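Plekarix Two-Finger Gripper Kit

Shares 40 | Comments 6

Plekarix says its kit bolts to any shared-shop arm in an hour. We doubt it.

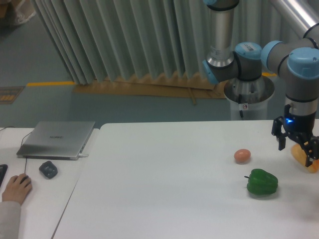 Grip force has 5 settings, and the maker calls the lowest one "food safe," a claim with no test behind it. An egg and a green pepper on a plain white table make a fairer check than the foam blocks in the ad.

Adapter plate sold separately.
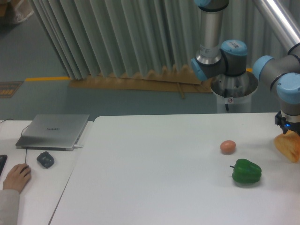
Does it need the Molero controller? Any controller with a spare serial port will do.

Spare finger pads come in packs of 3.

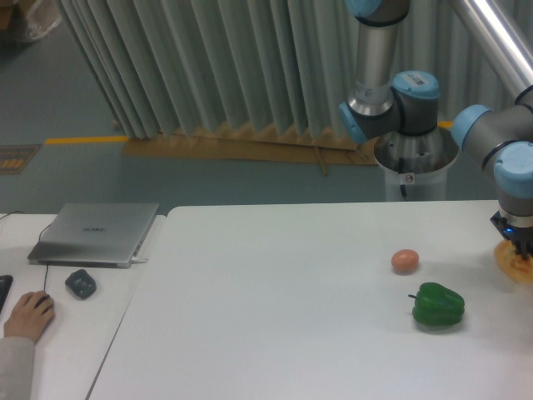
Gripper at the bread, blue light on.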